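Plidgate transfer set, README

What you have downloaded is a folder of digital transfers from old records, along with the notes made while transferring them. It started as a tidy project. The folder structure still shows traces of this.

Contents

There are 221 audio files, taken from 136 discs. Most discs have two sides and most sides have one file. The arithmetic does not work out because some B sides are blank, some are ruined, and a few were transferred three times with different styli by someone who could not make up his mind. All the takes are included. Pick the one that annoys you least.

The discs came out of a house clearance in Prumthorpe, in crates that had last held onions. Dance bands make up the bulk, followed by hymns, comic monologues and a single language course with lesson four missing. Labels were copied as printed, including the misspellings.

How the transfers were made

Everything was played on the Han deck, which has pitch control wide enough to cope with records that say 78 and mean something else. Speed was set by ear against a piano for the music and by guesswork for the monologues. If a comedian sounds like a chipmunk, slow him down and tell me by how much.

The raw files are flat, with no equalization and no click removal. I tried a declicker on the first batch and it took out the castanets.

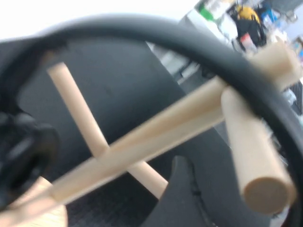

The folder called eq holds a second version of 16 of the sides, with a bass turnover at 300 Hz and a gentle treble cut. These are for people who just want to listen. Purists can delete the folder and feel better.

File names

Each name runs label, catalog number, side, take, with underscores between. Where the label had worn off, the name begins with "unk" and the catalog number is whatever could be read in the dead wax. Two files begin with "unk_unk" and I have nothing to add about those.

notes.csv has one row per file: speed used, stylus size, condition, remarks. The condition column uses my own scale from A to E. An E means the needle reached the far end. The remarks column was written late at night - please don't quote it.

Known problems

Hum on everything made before July, when I finally found the bad ground. Channel swap on the Sketela discs, harmless if you sum to mono, which you should. One hymn has a doorbell in it.

Corrections

Send the file name and what you think is wrong. Matrix numbers are especially welcome - my eyes gave up on several.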